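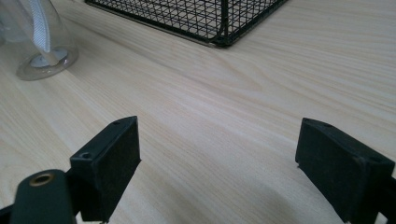
*Reading time: 2 minutes*

# Writing house rules for hand-held grippers

Lenuța Ilie, student project report, 2018-01-24

When I started this project in July I thought I would be writing about robot arms, and I had half an introduction ready about fences and emergency stops. Then I spent my first afternoon with the Lirnari group and realised that most of their working day goes into hand-held grippers, and that the safety binder on the shelf had almost nothing to say about them. So my supervisor and I agreed that I would have a go at a short set of rules for table work, and I have to say I enjoyed it far more than I expected to!

## What was there already

The lab had two documents. One was the Urska checklist, a single page that covers power, cables and who to phone. The other was the Buzatu guide, which is longer and rather lovely in places, but it was written for fixed machines and keeps telling you to stand behind a line. You can't stand behind a line when the gripper is in your own hand. I read both of them several times (the Buzatu guide on the train, mostly) and kept whatever still made sense.

I also went through the session notes in Tuvora, the logging program the group uses. There were 400 entries, and 346 of them had the setup section filled in properly. The other entries were mostly blank in the same spot, the line asking whether the table had been checked before starting. I don't think people were being careless - the line sits at the very bottom of the form, under the comments box, and I missed it myself the first time.

## The rules as they stand

1. Check the pads and the screws on both fingers of each gripper before the first pick.
2. Clear everything off the table that isn't part of the task.
3. Start with the jaws open and well away from any object.
4. Lift cables clear of the table edge, and keep them out of the path of either hand.
5. Glass goes towards the back or the side, never between the two hands.
6. If an item slips, let it go. Don't grab for it with the other gripper.

Rule 5 caused the most discussion. My first draft banned glass altogether, which was easy to write and would have been no use to anyone, as clear objects are a good part of what the group wants to work with. 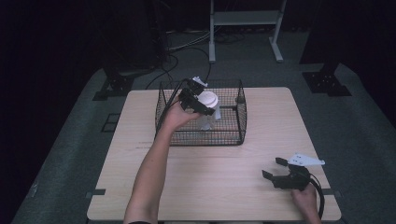 Rule 4 went through more drafts than any of the others, and I'm still not completely happy with it. The first version said "keep cables tidy", and everyone I showed it to agreed with it cheerfully and then meant something different by it. Naming the table edge helped a good deal, and so did mentioning both hands, as it's very easy to watch the hand that's doing the carrying and forget the one that's waiting.

## Still to do

The Tuvora form needs its table check moved to the top, and I've sent a marked-up copy to the group. I would also like a rule about rest breaks, but I couldn't find a figure I trusted. The Urska page says to pause after 1,000 grips, with no source given, so I've left that out until I can ask whoever wrote it.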